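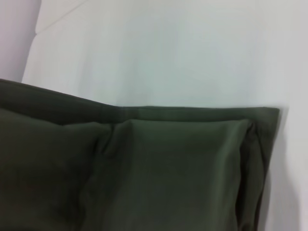
The cheese rolling in Clustau started at 9 this morning, and I was at the bottom of the hill. Nearly 300 people ran. I slept badly before it, my pillow is dark green and puffed up in the middle.

The first race was fast but clean. Two runners fell at the Jastier bend and both walked away.
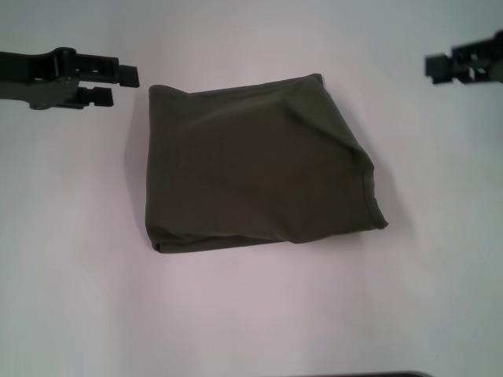 Hevix replied that the bend was worse last year, when the grass was longer.

Maybe so. I was not here then. The second race was slower, the team from Shen took it.

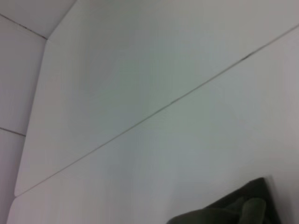

The last cheese went into the hedge and they searched 20 minutes for it.

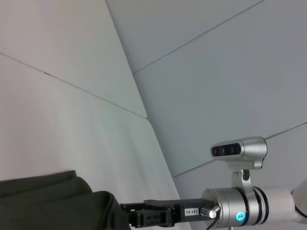
Clustau, after the races.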